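Cold Before Colour: How Cut Foliage Reaches the Shop

Eucalyptus, ruscus and leatherleaf fern make up a large share of what goes into a mixed bouquet, yet the trade press gives them little space. A stem of foliage is sold on leaf hold, stem length and evenness of tone. All three are settled within a day of cutting.

At the Clutthorpe packhouse, cutting starts at first light and stops when the leaf temperature passes 21 degrees. Stems go straight into water in the field. Ntombi Baloyi, who manages grading there, regards the interval between the knife and the bucket as the figure that matters most. Her limit is 5 minutes. Material that misses it is sold for drying.

Eucalyptus is the least forgiving of the three. Soft tips cut before the wood has hardened will droop in the box and seldom recover. The usual test is to hold the stem level by its base. If the top third bends, the row is left for another fortnight. Ruscus can be cut almost all year and tolerates a dry box for long journeys. Leatherleaf sits between them: it travels dry, but the fronds curl at the edges if the liner is left open.

Grading is by length first, then by weight of bunch. Clutthorpe packs to a standard carton called the Campbell, which was drawn up for fern and later adopted for everything else. It suits ruscus well. Long eucalyptus has to be laid head to tail, and the overlap can mark the bloom on the leaf. Handlers wear cloth sleeves and cotton gloves for this work, washed at the end of each shift so that sap and resin are not carried from one crop to the next.
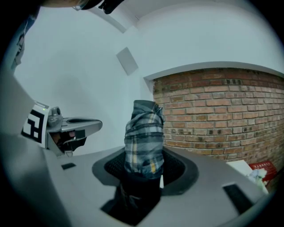 Plaid fabric at the mouth of a mesh-lined drum.

Cooling follows packing. Cartons are stacked with their vents in line and chilled air is drawn through them until the centre of the load matches the store. A passive cold room will do the same job overnight, but the outer cartons are then several hours ahead of the inner ones, and this shows later as uneven vase life within one delivery.

The Esusska trial, run at the Lirorcombe site, compared the two methods over a single winter. It covered 287 cartons of eucalyptus. Drawn air gave the more even result. The difference was smaller for ruscus and too slight to act on for fern. The trial did not test mixed loads, which are common in December.

For the florist, the routine on arrival is simple. Open the carton in a cool room, recut each stem at a slant, strip any leaf that would sit below the waterline and stand the bunches in clean water overnight. Flower food may be used at half strength. Fern should be misted and kept in its liner until needed.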